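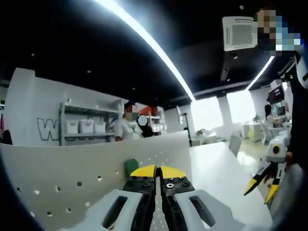
中古スマートフォンのバッテリー最大容量は、買取査定にどこまで影響するのか。
多くの買取店では80%が境目で、それを下回ると「交換前提」の区分に移り、画面や筐体の状態とは別枠で減額される。

読了時間:約3分

1/
続き。減額幅は機種の価格帯よりも、交換部品の調達単価と作業工数で決まる。背面ガラスを加熱して剥がす構造の機種は工数が大きく、同じ容量低下でも差し引かれる額が増える。

2/
手元の記録では、Lavelの端末を254台査定に出し、うち30台がバッテリー理由で区分変更になった。外装の傷による変更のほうが多い。容量だけを気にして売り時を決める必要は薄い。

3/
査定前に自費で交換するのは原則として勧めない。純正以外のセルを入れると、設定画面に「不明な部品」と表示される機種がある。この表示が出ると、容量が100%でも減額または買取不可になる店がある。

4/
容量の表示値は端末側の推定値で、実測ではない。充放電の履歴が偏っていると数ポイントずれる。店によっては専用の診断ソフトで読み直すため、申込時の自己申告と一致しないことがある。Clussteadの申込フォームでは、申告欄が整数入力のみになっている。

5/
充放電回数を見る店もある。Zultasumは回数を評価項目に入れていて、900回を超えると容量に関係なく下位区分になる。回数を表示できない機種は、この項目自体が省略される。

6/
膨張は別扱い。画面の浮き、背面の隙間、平らな机に置いたときのがたつきがあれば、郵送買取には出さない。膨張した電池は配送側で引受不可になるのが普通。店頭に持ち込む場合も、事前に電話で受け入れの可否を確認する。

7/
郵送時の残量は30%前後を目安にしている。完全に放電した状態で送ると、到着時に起動せず「通電不可」で仮査定されることがある。電源は切る。緩衝材は画面側を厚めにする。

8/
アカウントのロック解除は容量より優先度が高い。初期化しただけではロックが残る機種があり、その場合の査定額はほぼ部品代になる。先にサインアウト、次に初期化、最後に初期設定画面が出ることを確認する。この順序は変えない。

9/
複数店で比較するときは、上限額ではなく減額表を見る。Estrellaは上限額が高いが、減額項目が細かい。状態のよい端末なら有利、容量が落ちた端末なら逆転しやすい。減額表を公開していない店は比較から外している。

10/
Agathe Poulainさんから「仮査定の有効期限は」と質問があった。店ごとに違うが、短いところで5日。起算日が申込日か発送日かは規約に書いてある。新機種の発表が近い時期は期限内に届くように発送日を逆算する。

11/
返送料の条件も申込前に読む。査定額に同意しない場合の返送が有料の店では、容量の申告違いで減額されたときに断りにくくなる。

12/
3月は下取りの持ち込みが増え、査定完了までの日数が延びる。急ぐ場合は店頭のほうが早い。次は画面の焼き付きの判定基準について書く。

コメント 5件 ・ シェア 30件

当サイトでは利便性向上のためCookieを使用しています。[同意する][設定を変更]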